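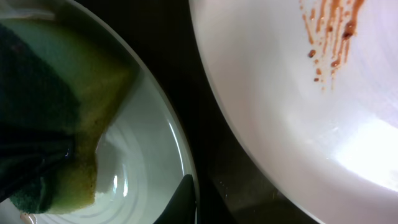

Amanuel Habte wrote to say that his first week of readings jumped all over the place until he moved the cuff off his shirt sleeve and on to bare skin, and could we please put that in bigger letters. Gladly! It has moved to the top of this section, and thank you, Amanuel.

PUT THE CUFF ON BARE SKIN.

Section 2: Setting up your Collen upper arm monitor and taking your first reading

You only need to do the setting up once, and after that a reading is a matter of sitting down and pressing a button. Have a go on a quiet evening when there's no rush. Seeing your own numbers build up over a few weeks is really interesting, and your doctor or nurse will be glad to have them.

Fitting the batteries

1. Turn the monitor over and slide off the battery cover.
2. Put in the four AA batteries, matching the + and - marks inside.
3. Slide the cover back until it clicks. The screen lights up and the year flashes.

Note: use four new batteries of the same kind. Mixing old and new ones is the usual cause of the low battery sign coming on after a day or two.

Setting the date and time

1. Press SET to move the year on, then MEM to accept it.
2. Do the same for the month, the day, the hour and the minutes.
3. When the clock stops flashing, you're done.

Please don't skip this part, even if you're itching to get going. Every reading is stored with its date and time, and a morning reading filed under midnight isn't much use to anyone later. The clock has to be set again each time the batteries are changed. The readings themselves stay put.

Checking the cuff size

The standard cuff fits an upper arm up to 35 cm round. Measure halfway between shoulder and elbow with a soft tape, arm hanging loose. If yours is larger, ask for the wide cuff (order form on page 11). A cuff that is too small tends to give a reading that is too high.

Fitting the cuff

1. Push the air plug firmly into the socket on the left side of the monitor.
2. Take off anything with a tight sleeve. A rolled-up sleeve that squeezes the arm is as bad as measuring over it.
3. Slide the cuff up your arm until the lower edge is two finger widths above the bend of the elbow.
4. Turn it so the coloured line runs down the inside of the arm, with the tube pointing towards your hand.
5. Pull the end snug and press the fastener down. You should be able to slip a fingertip under the edge.

Ruoxi Fang in our help team suggests practising this a few times with the monitor switched off. It's fiddly with one hand at first, and then one day it just isn't!

Taking a reading

1. Avoid coffee, smoking and exercise for half an hour beforehand, and go to the toilet if you need to.
2. Sit with your back supported, both feet flat on the floor and legs uncrossed.
3. Rest your arm on a table so the cuff is level with your heart. A folded towel under the forearm helps if the table is low.
4. Sit quietly for five minutes.
5. Press START. Stay still and don't talk while the cuff fills and empties.
6. Write down both numbers, or leave it to the memory.
7. Wait a minute or two and take a second reading.

Note: the first time you use the monitor, try both arms. If one is clearly higher, use that arm from then on and mention it at your next appointment.

Cautions

Do not put the cuff on an arm with a drip, a wound or a dialysis fistula, or on the side where you have had lymph nodes removed, unless your doctor has said you may.

If the cuff becomes painful, press START again to let the air out, or pull the fastener open.

Some people with an irregular heartbeat get unreliable results from automatic monitors. Ask your surgery which method suits you.

Do not use the monitor above 3,000 metres.

Never change or stop your tablets on the strength of your own readings. If you get a very high reading along with chest pain, trouble breathing, sudden weakness or confusion, call the emergency services straight away.

If the screen shows E2

The cuff is loose or the plug isn't fully home. Take the cuff off, let your arm rest for a couple of minutes, then start again from "Fitting the cuff". If E2 comes back three times running, ring the Stevville help desk and ask for Ruoxi or Guoqing Long. Have the serial number ready. It's on the label beside the battery cover.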